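Bresdale workshop notebook, January

Morning, before the shift change

Second full week with the returns line running on its own sorter, and I want to get this down while it's fresh. What a week! We put 1,990 items through it, household stuff mostly, all the odd shapes that come back from the Huststead stores: bottles, boxes, mugs, soft packs, toys, remotes. The sorter takes the easy ones off the belt and puts them in the totes, and whatever it isn't sure of goes down the side chute to the bench. I had worried the chute would be jammed by lunch. It jammed once, with a bath mat.

The thing I keep noticing is how the bench has changed. Solange used to stand at the belt for a whole shift lifting and scanning, and by the end she had no patience left for the returns that really needed a look. Now she sits down (we finally got the tall stools, hooray) and gets the puzzling ones. She found a run of bottles from Royer with bad caps on her second day at it. We'd been sending those straight back to stock for who knows how long.

Rangi is less happy and I want that in here too. He says the pace of the side chute is set by the machine, and he's right. When the sorter gets a mixed tote it can send five things down in a bunch and then nothing for a while. He asked for a pause button on the bench side. Elis wired one in over the break and it's been a big hit, people use it just to finish a label without rushing.

After lunch

Went over the pick failures with Hervé. Same families as before:

- pump tops, the fingers close on the pump and the bottle swings
- anything clear with liquid in it
- soft tissue packs, they squash and slide
- flat things lying on something shiny
- paper bags with handles

Clear bottles are the worst of the lot. Hervé wants to grab them lower, on the label, where there is something to see. We tried it with the finger gap opened up by 10 mm and it looked much better, though I'd like to see it on a full tote before I get excited. (I am already excited.)

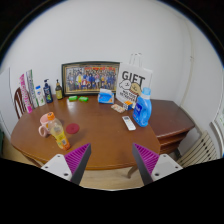 Régis called from Sonora about the training plan. He wants two people per shift who can clear a fault and restart without calling us, and he wants them picked from the bench, which I'm very glad about. Solange has put her name down. Rangi said maybe, then asked Elis for the wiring diagram, so I'm calling that a yes. There's a pay step that goes with it and Régis says it is agreed, but I have asked him to send it in writing before anyone starts.

Still open: where do the people from the old belt positions end up in spring? Three have moved to the bench, one to packing. Two haven't been told anything, and they ask me every day. I don't have an answer and it isn't fair to them. Asked Régis again.

To do

Full tote of clear bottles with the lower grab, Hervé and me.
Second pause button for the far stool.
New pads, the left one on unit 26 is wearing on the inside edge.
Bath mats straight to the bench, don't even let it try.
Ask Solange to write up the cap problem for Royer, she knows it best.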